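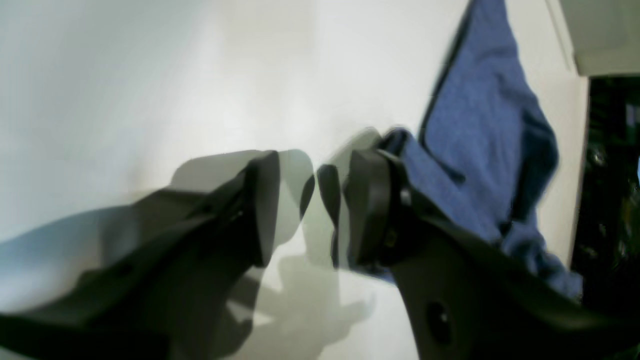 Gripper fingers and blue cloth, wrist camera view.

Flodska is looking for people to help us compare two grippers, the Trotari and the Pidmont, on the noble task of handling cloth. Both makers say theirs is the gentle one. We would like a second opinion, and preferably 14 of them.

You will steer the arm by hand controller, pick up and fold fabric with each gripper, and then fill in a form about which one annoyed you less. Sessions run in October at our Imai Street lab, room 1035. Bring patience - the fabric has none.

You should be 18 or older and able to sit still for two hours. Experience with robot arms is welcome but tends to make people argue with the controller.
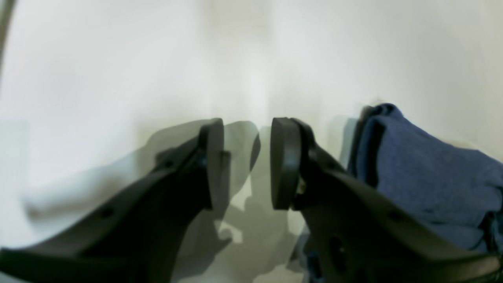

Do I get to pick which gripper I start with?
The order is drawn by lot when you arrive, and everyone uses both.

We pay by the session, same rate for the graceful and the clumsy. To sign up, call the lab at extension 1703 and leave your name and two dates that suit you.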